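**Arm practice comes to the Gralness packing floor**

Big news from the bench team! Before the new arm takes over sorting small parts, our packers get to try every move in simulation, and they decide which jobs they hand over. Bench 5 goes first, in February.

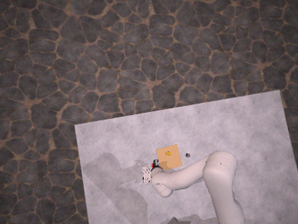
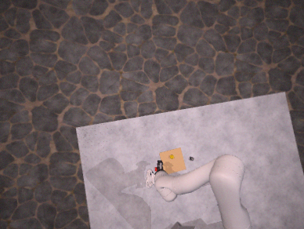 *Simulated views of the white arm at the table, with the small yellow piece on its square pad.*

Packers on that bench will move to final checks and setup, with paid training for all of them (yes, night shift too!). Sign up at the Viner desk.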